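¿Puede ya una máquina recoger la casa? Reseña del Gralier de dos brazos

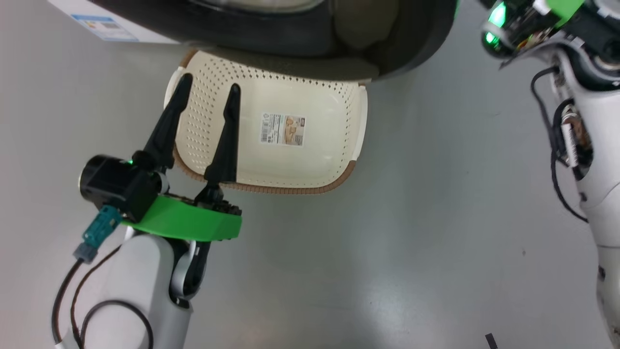 El Gralier con la cesta perforada de plástico, prueba en el suelo.

Compartir 66 | Comentarios 50

Escribo esta reseña en español porque mis lectores de aquí me lo han pedido, y pido perdón por los errores. He tenido el Gralier en casa durante el mes de marzo. Es un conjunto de dos brazos con pinzas de dos dedos, y la tienda Wastside lo ofrece para «tareas ligeras del hogar». Mi pregunta era sencilla: ¿me quita trabajo o me lo da?

Empiezo con lo bueno. Los dedos son largos y terminan casi en punta, y esto ayuda mucho con objetos de borde fino. Una cesta como la de la foto, color crema y con una banda marrón en el borde, es para mí una prueba muy justa: pesa poco y resbala si se empuja mal. De 50 intentos de levantarla y ponerla en la estantería, el Gralier terminó bien 31. Cuando falla, casi siempre empuja la cesta unos centímetros y vuelve a empezar con mucha paciencia. Yo tengo menos.

Lo que menos me gustó es el tiempo. Ordenar un rincón pequeño le ocupa una mañana – yo lo hago mientras se calienta el café. Tampoco me gustan los cables, que hacen bucles por fuera del brazo. En una casa con niños o con gato yo los querría cubiertos.

Mi vecina Halima Nwankwo trabaja en un taller de embalaje y allí usan un modelo parecido de Histach. Según ella, en el taller la cosa va mejor: las cajas son iguales, llegan al mismo sitio y el suelo está siempre libre. En mi casa ninguna de estas tres condiciones se cumple.

El precio es de 1256 euros, y la segunda pinza de repuesto se paga aparte. Para alguien que disfruta ajustando y probando me parece correcto. Para alguien que solo quiere la casa recogida, todavía no.

Nota: 6 sobre 10. Lo mejor, la pinza. Lo peor, la lentitud y el manual, que tiene más de 700 páginas y no trae índice.

Edem Ansah

A 66 personas les gusta esto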